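4. Checking the grip on thin cloth

I do this check after every pad change - it takes three minutes and I've never regretted it.

1. Wipe both finger pads with a dry cloth.
2. Hang something silky between the fingers and close them slowly.
3. Look for an even bulge of cloth on either side.
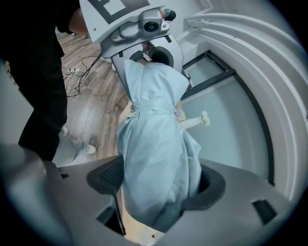
Pale blue satin-like cloth pinched between the two black fingers.

4. Open, shift the cloth a little and close again. I go for 16 goes.

Caution: keep trailing cables well clear of your feet!

Note: if the cloth creeps, swap the pads before you touch the force setting.

Fellance workshop guide | Questions to Idalina Amaral | Back to top

Comments

Vasco Tavares: Mine crept until go 9, then I found a pad on crooked. Thanks!

Chinyere Bassey: Does this work for wool too?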